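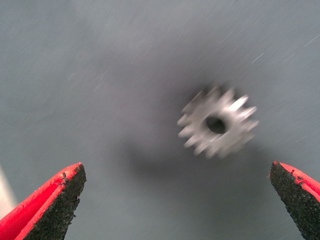

Our project looked at how the town of Tanport remembers the people it lost in the ferry sinking, and whether students our age know the memorial on the harbor wall. Elis Samuel and I handed out surveys at school and copied every name from the wall into a spreadsheet. The wall has 69 names, each on a round plate. One idea for the new student plaque was a plain border of short, squared-off teeth like the ones on a small metal gear, to stand for the engine room crew.

We got 60 surveys back. Most students had walked past the wall, but few could say what it was for. Several thought it was a war memorial.

Shobha Kartha at the library let us read the letters families sent in for the first service, held in December. We quoted two of them in our display, which opened on 26th September. The spelling of one name differs between the wall and the letters, and we have not settled it yet.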